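Vlasta Matić
@vlastamatic

I moved flat in April, the fifth move of my adult life, and I want to write down what I learned while I still remember it. A slow thread. English is my third language, so please be patient with me.

My first move was with one suitcase and a rice cooker. I thought I was poor then. I was, but I was also very easy to transport.

This time I asked Gremano for a price, and the man on the phone wanted to know how many cubic metres I own. I had never thought of my life in cubic metres. I told him I would call back, and I walked through the rooms with my arms wide open like somebody measuring a cow.

The price was 246 for a van and one man, or nearly the double for two men. I took one man. On the stairs, with the wardrobe between us, I regretted it deeply.

First lesson: books go in small boxes. Everybody told me this. I have read it in three languages. I still filled one big box with cookery books and dictionaries, and it stayed in the hall in Stundeswood until the last minute, and we had to open it again and carry everything down in shopping bags.

Second lesson: do not write "various" on a box. I wrote it on so many of them. When you are standing in the new kitchen at nine in the evening and you need a fork, "various" is a very cruel word.

My friend Sarla Pant writes the room, and then the one thing she would cry about if it was broken. "Kitchen, grandmother's bowl." I copied this for the last boxes and it works well. The van man read them too, and he put the bowl box on the seat next to him.

The furniture was quick. A bed is a bed, you take it apart and you put the screws in a bag and tape the bag to the frame. (Tape the bag to the frame! I put mine in a safe place, and now I sleep on a mattress.)

What eats the time is the small things. A candle half used. A key for a bicycle lock I don't have any more. The soft toys, the packets of tissues, the foreign coins. None of them is worth a decision, and every one of them asks for a decision.
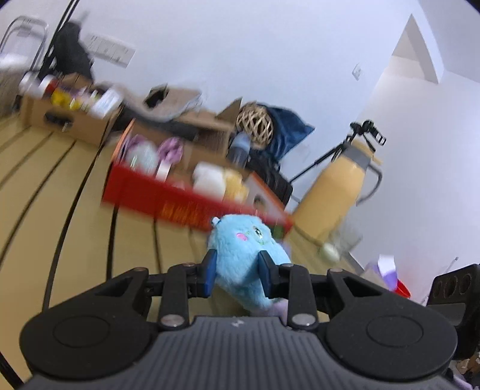
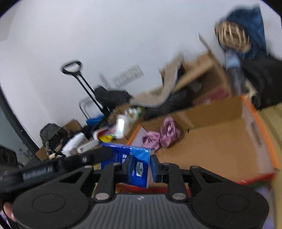
The light blue one, and then a packet of tissues with boxes behind. Small things, as I said.

In my language we have a word for these objects, which means more or less "little nothings". I asked my neighbour Ankit Pathak what the English word is, and he said "bits and bobs". I said, who is Bob? He did not know. He has lived here all his life and he had never asked.

Other words I have learned from moving: odds and ends, knick-knacks, clutter, junk, stuff. English has so many names for what it doesn't want to throw away. I find it quite touching.

The charity shop on Eren Street took two bags from me on a Thursday. The lady looked inside very politely. She gave me back the kettle without a lid, and she was right.

I kept all the letters. I did not open them, because I know myself, and I would have been sitting on the floor until it was dark. They went into a biscuit tin, and the tin went into my rucksack together with my passport.

I also kept a coat that does not fit. Tala Nassar says that a coat which doesn't fit is a photograph of a former person. I said it is a good coat. We left it there.

About addresses: make the list before you move. Bank, dentist, library, the electricity people, the aunt who sends cards. I forgot the aunt. Her card went to the old flat and the new tenant, Pramila Thakur, brought it to me on the bus, a journey of 30 minutes. She would not even take tea. I have thought about this kindness many times.

Somebody in the replies asks if it is better to throw everything away and buy new. I did this once, between Momura and here, and I would not do it again. For a year I had no spoon that I knew. It sounds silly, but I missed having a spoon that I knew.

Somebody else asks about money. With the van, the tape, the new lock and the first rent it came to more than 1,000 for the month, and I had planned for less. The tape alone was a surprise. Buy the good tape, the cheap one opens in the night and you hear it — a small tearing sound from the corridor, very frightening when you are alone in a new place.

The first evening I ate soup from the pan, sitting on the box of winter clothes. I could hear the neighbours' television through the wall and I understood nearly every word. In my first flat abroad I understood nothing. So something has been carried along all these years which did not need a box.

Still looking for the bag with the bed screws. If you have moved and found yours, please tell me where it was.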